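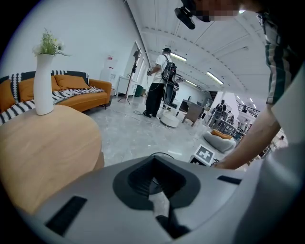 The sofa and the round table.

The Inventory
by Mariann Katona

The lease for the front room at Fairclough ran to twelve clauses, and clause 10 required a condition schedule. Mariann Fodor prepared the schedule herself. She had prepared them for Volline for 18 years, most of them for offices, and she used the same form for every room: item, location, material if known, condition, remarks.

She began at the table.

Item: table, round top. Wood, light. Condition: good. She ran a thumb along the edge and found a shallow dent, which she measured at 3 millimeters and entered under remarks.

Item: vase, white, tall. Contents: green stems, small white flowers. The form made no provision for contents. A vase was a fixture for the purposes of the lease if it had been there at the start of the term. Flowers were perishables and were excluded. She wrote "contents excluded" and then stood with the pen over the line, because her sister had always kept that kind of flower and had lived in this room until the term ended.

She moved on to the sofa.

Item: sofa, burnt orange. Legs short, dark. Arm low, rounded. Condition: fair. Cushions, orange, entered separately. The right end of the seat had sunk slightly lower than the rest. Under remarks she could have written "wear consistent with use." It was the standard phrase. It covered a person who sat at the same end every evening for years with her feet pulled up, and it covered a tenant who did not.

Item: blanket, striped, black and white. Location: over the back of the sofa and down the front. Condition.

She left condition blank and did the cabinet. White, flat top, beside the arm of the sofa. The door closed properly on the second attempt. Inside were a box of matches, a receipt from Trarkine for lamp oil, and a spare key with a paper tag. The tag said Disulcombe. Disulcombe was the house they had grown up in, and it had been sold in September, with all keys declared surrendered. Mariann had prepared that schedule too. She had signed for the keys.

She put the key on the cabinet and looked at it. A key to a property not under the lease was not an item. It could not be entered. It could be reported to the purchasers, who would be entitled to it, and who had presumably changed the lock.

Item: bin, dark green, small. Condition: good. Empty.

The walls were plain white. She entered them as one line. The floor was gray, and she entered that as one line too, then walked the length of it to test for movement and recorded none.

The form had space for 15 more items. She drew a diagonal stroke through the unused rows, as the guidance required, so that nothing could be added afterward. Then she went back up the page to the blanket.

She picked it up by one corner. It was heavier than she expected. The schedule asked for good, fair or poor. She folded the blanket once and unfolded it, and laid it over the sofa again with the same amount hanging down, checking the fall of it against her own note.

She wrote "good."

The key went into her coat pocket. She signed the last page, dated it 2020-05-29, and let herself out.

Contact | Copyright Mariann Katona | Back to top
This site uses cookies to remember your reading preferences. By continuing to browse you accept their use.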